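List index – Thread – Previous – Next – Search archive

Ondlow Plant List
2019-08-14
Re: Lodley stonecrop, new population?

> We found 160 plants on the ledge below Simgate quarry,
> all with red stems and narrow leaves. I'm confident
> they are the Lodley form. Should we report it?

I wouldn't yet. Red stems tell you very little on a dry south-facing ledge. I've had common stonecrop go that color in a pot on my steps by the end of summer. Did anyone look at the seed pods, or only the leaves?

The Lodley plants have only ever turned up on limestone above 700 feet, and Simgate is neither high enough nor the right rock.

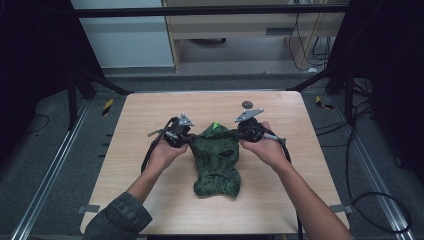
Green knit on the tabletop, grippers in both hands.

The key you're using worries me too. It splits the two forms on leaf width, and the Hồ survey sheets show plenty of overlap. Press 4 stems from different parts of the ledge – with fruit, please – and go back in November to see which ones keep their leaves. Then I'll listen.

Comments (2)

mossbank: Agree about the pods. My key says 10 seeds or fewer, but I've never trusted it.

ledgewalker: I saw those plants last year and took them for the common one.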